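# Review: Suredov two-finger gripper service kit

Site: Drultbridge workshop, two-arm desk cell
Period of use: January to July 2023

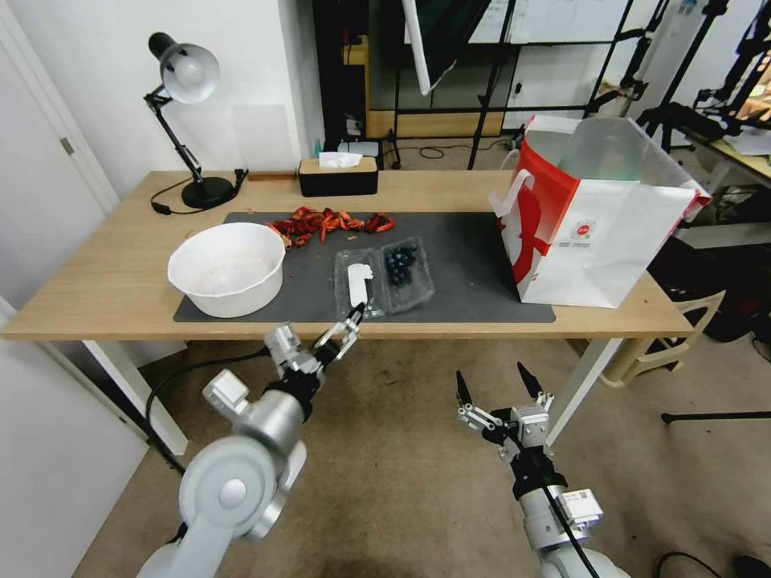

The Suredov service kit was bought to replace the mixed collection of hex keys, thread lock and spare fingertips that had built up beside the cell over two years. It is sold for small two-finger grippers of the kind fitted to both of our arms. The review covers the use of the kit on one cell only, and readers with larger grippers should treat the findings with care.

## Contents and first impressions

The kit arrives in a hard case with a foam insert. It holds a torque driver, a bit set, a finger alignment block, two sets of replacement fingertips, a tube of grease, cable clips and a printed service card. The driver is of good quality and its scale can be read under a desk lamp. The case is less satisfactory. One catch failed in the first month, and the foam does not grip the smaller bits once they have been removed a few times.

The service card is clear and is written for operators as well as engineers. It gives 33 steps for a full strip and rebuild. The order of the steps is sensible, except that the cable check comes after the fingers have been refitted. We now carry it out first. A pinched cable found late means taking the gripper apart again.

## Use in routine maintenance

The cell handles light household items and food packaging on a desk covered by a dark grey mat. Work of this sort is gentle on the motors and hard on the fingertips. Fruit juice and small crumbs find their way into the finger slides, and the thin lids of clear plastic containers show up any misalignment at once: a finger sitting slightly high will ride over the rim instead of closing on it.

The alignment block is the best part of the kit. With the arm parked and the power isolated, the block is placed between the open fingers and the fingers are closed on it by hand. Any gap is visible along the machined edge. Before the kit was in use, a complete alignment of both grippers took 53 minutes. It now takes 27, and the result is more even between left and right.

The cable clips were fitted to both arms. They hold the outer cable in a loop along the side of the arm without pulling at the wrist. Staff should leave enough slack for full rotation of the wrist, a point on which the card is silent.

## Spare parts and supply

Replacement fingertips are available from Suredov directly and through Teixeira. Our first order, placed with Teixeira, was complete and well packed. The second contained one pair with poorly finished edges, which were exchanged without charge. Suredov advises changing the tips after 40 hours of handling. On soft goods we have found this interval cautious, but we keep to it on the left arm, which does most of the container work.

We also tried the cheaper Nedia tips. They fit, but they need a thin shim to sit square on the block, and the grip surface became shiny early. They are acceptable as emergency spares.

## Points for improvement

- The grease tube has no fine nozzle, and excess grease collects dust from the carpet.
- The card should state a torque value for the wrist screws as well as the finger screws.
- A second alignment block would allow both arms to be set at the same time.

## Recommendation

The kit is recommended for any site running one or two small grippers on daily handling work. Sites that already own a good torque driver may prefer to order the alignment block and fingertips separately. The Drultbridge workshop will keep the kit in service and has asked Suredov for a replacement case.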